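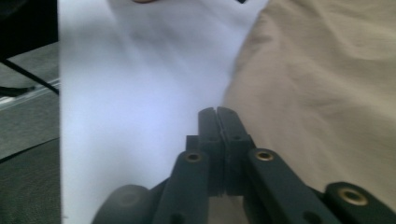

Gobnait Ní Bhriain told us that she had never once cut a skirt from a bought pattern without tracing it first, and that her mother would have thought it close to a sin to put scissors to the printed sheet. We heard the same feeling, in one form or another, all through the interviews, and it is the reason we give tracing a section of its own.

Figure 4. White paper and beige fabric.

4.2 Tracing and the keeping of patterns

The women and men of the Plandholm sewing circles sent us 837 household patterns on loan, and we are still a little amazed at their trust. Of these, 600 turned out to be copies made by hand, on whatever plain paper the house could spare (see Figure 4 for the two materials side by side). The rest were printed sheets, most of them from the Purby mail-order lists, and a good many had never been cut at all. They had been traced, folded back along the old creases and put away again, sometimes for forty years or more.

It would be easy to put this down to thrift, and thrift certainly comes into it. A printed sheet was dear, and a growing child would be out of the smallest size by the following May. But the copies also carry things the printed sheets do not - a dropped shoulder, a note to leave more at the hem, the name of a cousin with long arms. Stefaniia Karpenko lent us a bodice that had been retraced 13 times, each copy made from the one before, and she could tell us whose figure had moved the waistline and when. By the last of them the neckline had drifted so far from the Purby original that we would not have matched the two without her help.

Drift of this kind has been treated in earlier work as simple error, and we would like to argue gently against that. When we laid successive copies over one another, the changes mostly ran in one direction and gathered at the places where a garment is tried on and pinned. The straight edges, which matter less to comfort, hardly moved. The Mac Mathúna bundle is the exception, and a stubborn one: its side seams wander in and out from copy to copy, and we have not found a satisfying explanation. The family thinks the kitchen table was too small, so that the paper had to be shifted halfway through, and they may well be right.

The loans were closed on 13/01/2023, and all patterns have gone back to their owners. Our own tracings are listed in the appendix by household and garment.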